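# Pooled testing trial in Clavungate used one third of the usual tests

9 October 2020

A trial of pooled coronavirus testing in the town of Clavungate needed 867 laboratory tests to check 2,553 samples, according to a report which the Pomton Institute for Applied Mathematics put on its website this week. If every sample had been tested alone, the laboratory would have used almost three times as many.

The trial was carried out in August, when the Jurčo laboratory in Clavungate was short of reagents and people in the town were waiting up to five days for a result. The mathematicians in Pomton were asked to propose a plan that the laboratory could follow with the machines it already had.

The idea behind the plan is old. It was proposed in the 1940s, for finding syphilis among army recruits in the United States. Small parts of several samples are mixed together and the mixture is tested once. If the result is negative, all the people in the group are reported as negative. If the result is positive, each sample in the group is tested again separately, from the material that was kept.

In Clavungate the groups had 4 samples. The laboratory made 680 groups in total. This is more than the smallest possible number, for the reason that some groups were not full at the end of a working shift and were tested anyway. Positive results came from 47 groups, and the 187 samples in them had to be tested a second time. One of these groups had only three samples in it.

## Why the groups were small

A larger group saves more tests when the infection is rare, but it is also more probable that the group contains at least one infected person, and then the first test brings no saving. Between these two effects there is a best size, and it depends on the share of people who are infected.

Suppose that two people in a hundred are infected and that they are spread among the groups by chance. The probability that one person is not infected is 0.98. The probability that nobody in a group of four is infected is 0.98 multiplied by itself four times over, giving 0.92. So eight groups in a hundred must be opened and tested again. When we add the first test and the repeated ones together, the cost is 33 tests for each hundred people.

With groups of eight, the same calculation gives 27 tests for each hundred people. On paper this is better. The laboratory did not want it, however. When a sample is mixed with seven others, the virus in it is diluted eight times, and a person with a small amount of virus can be missed. The staff had also to do the mixing by hand during the first days, and they found that four tubes at one time was comfortable and eight was not.
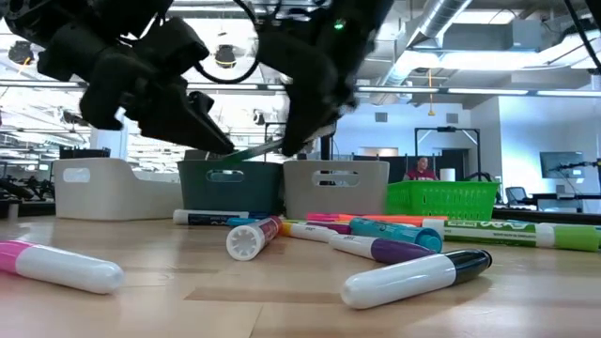 *Two grippers hold a green-tipped marker just above a row of bins.*

The report gives a table for other levels of infection. If ten people in a hundred are infected, groups of four still save a good part of the work, and the cost is 59 tests for each hundred people. If thirty in a hundred are infected, the cost is a little more than a hundred tests, so the pooling is then a loss. The authors recommend that a laboratory should go back to single tests well before this point, as the second round also takes time, and a person in a positive group waits longer for the answer.

## Families in the same group

One part of the report looks at a question that the simple calculation leaves out. People do not come to be tested by chance. They come with their family, or with colleagues from the same workplace, and if one of them is infected, the others are more often infected too.

For the laboratory this is good news. Two infected people in one group make only one positive group. If they are put in two different groups, they make two positive groups, and six healthy people have their samples tested again without need. The laboratory therefore kept the samples in the order in which they arrived, so that members of one household were usually next to each other in the rack.

The mathematicians compared the real order with a thousand random orders of the same samples, made by computer. In nearly all of the random orders, the number of positive groups was higher than 47. The report is careful here and says that one town and one month are too little to give a general rule. It also says that the effect would be different in a place where most people live alone.

## What is not known

The trial could not measure how many infected people were missed. For this it would have been necessary to test all the samples both ways, and the shortage of reagents was the reason for the trial in the first place. Before the start, the laboratory did a smaller check with old samples that were known to be positive. Each was mixed with three negative ones, and all the mixtures gave a positive result, but the weakest ones were close to the limit. The report asks that a larger check should be done with samples from people in the first days of infection.

Another open question is the waiting time. The average wait in Clavungate became shorter during the trial, but there were fewer people asking for a test at the end of the month than at the beginning. The authors write that they cannot separate these two causes with the data they have.

The calculations were made with Nuso, a small program written at the institute. The user enters the expected share of infected people and the largest group that the laboratory is ready to accept, and the program returns the group size with the lowest number of tests. It can also treat the case where the test is not perfect. Nuso is free to download from the page of the report, with a short guide in English.

The Jurčo laboratory has continued with groups of four after the end of the trial. It checks the share of positive results each morning, and it will return to single testing if more than one group in three is positive on two days following each other. A second report, with the results from the autumn, is planned for the new year. The institute is also looking for laboratories in other towns that would like to take part, and those interested can write to the address given on the last page of the report.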